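How one small lab budgets for hand-held grippers

Gwendolyn Ambrose signs the purchase orders at Darnix, and she keeps the gripper budget on a single sheet.

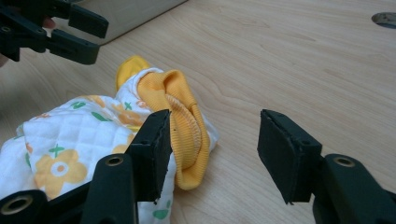

Start with the pads

The group records people handling cloth with hand-held grippers, two to a table, and uses the recordings to train its folding arms. Baby clothes and small quilted pieces make up most of this season's work. Ambrose says those jobs changed what she buys.

"With boxes and cups we could run a set of fingers for months," she said. "Cloth means the tips touch the table all the time. The edges chip, the faces get scuffed, and the grip on a thin knit gets worse."

She used to list fingers under repairs. Since September they have had their own line, next to tape and batteries. Her rule is to order replacements when half the spares are gone, whatever the calendar says.

Two quotes

Darnix asked two suppliers for a matched pair of grippers with spare fingers. Stoltent came in at $1,745. Fikre wanted $2,210 and included a second set of pads and the mounting hardware.

"On paper Stoltent is cheaper," Ambrose said. "Then you add pads at $181 a set, and we go through three sets in a season. I had to write it out before I believed it."

Three sets bring the Stoltent pair to $2,288. The Fikre pair, with one set already in the box, needs two more and comes to $2,572. She went with Stoltent, though the gap was smaller than she had expected – and she still had to find mounting hardware in a drawer.

What she left out the first time

Her first budget had no money for cloth. The group had been bringing in old clothes from home, and the recordings all ended up with the same few shirts in them.

"Ribbed cuffs, quilting, prints, plain white, you want all of it," she said. "A quilted piece doesn't bunch up like a knit does. Buy the garments at the same time as the hardware or you'll be sitting there with nothing to pick up."

She also forgot table time. Each station needs a clear surface and a person for the whole session, and the person costs more than the grippers do by the end of the first month.

The arms can wait

The folding arms, a project called Tudano inside the company, are on next year's plan. Ambrose has been asked more than once to move them up. She would sooner add another hand-held station first.

"If the recordings are thin, the arm just sits there," she said. "I can put in a station in an afternoon. The arm needs a floor plan, a power drop and somebody to sign for it."

Her request for the next station is already in. It has pads on it.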